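Quintero Distribución, mayo. Abrimos hilo sobre la automatización de la clasificación de juguetes en el centro de Pramham y sus efectos en la plantilla.

1/ El sistema Jelix interviene en la separación de peluches, vehículos y piezas sueltas procedentes de devoluciones. En el centro trabajan 38 personas. Ningún puesto se ha suprimido con motivo del proyecto.

2/ El peluche de pelo largo y el vehículo de juguete exigen agarres distintos. La etiqueta de tela y el enganche de la etiqueta comercial se revisan a mano.

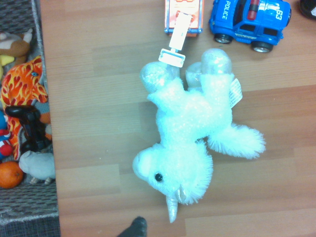

3/ Desde el turno de tarde nos preguntan si quien antes clasificaba pasará a limitarse a vigilar una pantalla. La respuesta es no: el puesto incorpora control de calidad y reparación menor, con formación dentro de la jornada.

4/ El objetivo es de 2.000 artículos por jornada. En abril la media fue de 1.522. No se fijarán ritmos individuales a partir de estas cifras.

5/ Las incidencias se anotan en Omen y se examinan al cierre de cada turno con la representación del personal. El calendario de formación está disponible en el tablón de la entrada y en el portal interno.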